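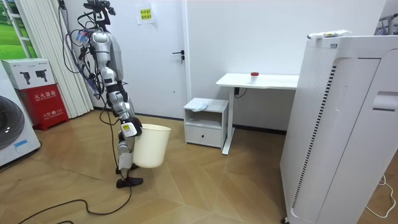
Section 4. Planning and budget before you order

Read this before the purchase request goes in. Most of the money mistakes on the Zorncombe room happened at this stage, not at install. Questions to Osaze Tamuno.

4.1 Pick the tasks first

1. Write down the household tasks you want the humanoid to do. Keep it short. Carrying a wastebasket by the rim is a good first one - light load, cheap prop, easy to reset.
2. For each task note the object, where it starts, where it ends up.
3. Cross off anything that needs a part you haven't priced. Put it on the year 2 list.

Note: buy spares of the props. Plastic bins are cheap, waiting on a delivery is not.

4.2 Measure the room

1. Floor plan with all furniture drawn in. Desk, bedside cabinet, washing machine, air purifier, all of it. Small rooms fill up quick.
2. Check door width against the shipping crate, not against the robot.
3. Mark which way the door opens and keep that area clear.
4. Mark the fire extinguisher cabinet. Nothing gets parked infront of it.
5. Note the floor type on the order form. Uso will ask. Wood, tile and carpet get different foot settings.

CAUTION: cables on the floor. Plan the route on paper before you buy any lengths. Robot cable and appliance cables should not cross the walking path. Budget for covers.

4.3 Get quotes

1. Ask Uso and Prisby for the same package: robot, grippers, cabling, training, first year service.
2. Ask for grippers as a seperate line. They wear out first.
3. Get lead time in writing. Last order was quoted at 35 days and took 37. Fine, but we had the electrician booked for the day in between.
4. Yokoyama does overhead supports and cable hangers only. Quote that on its own form.

Note: prices in the quote are usually before freight. Check the bottom of page 2.

4.4 Fill in the budget sheet

1. Hardware. Robot, grippers, spare gripper, cable set.
2. Room. Outlets, cable covers, curtains if you get glare from the window.
3. Furniture and appliances. Second hand is OK, just list it.
4. People. Training for 2 operators minimum. One person out sick and the room sits idle otherwise.
5. Service. Year 1 and year 2 on separate lines.
6. Contingency. Don't leave this blank, it will be sent back.

CAUTION: do not sign for delivery until the outlets are tested. Storage charges are on us.

4.5 Submit

Send the sheet, floor plan and all quotes in one email. Cutoff is December for next year's money. Late ones go to the following round - no exceptions, Osaze has asked.

Next: Section 5, Receiving and unpacking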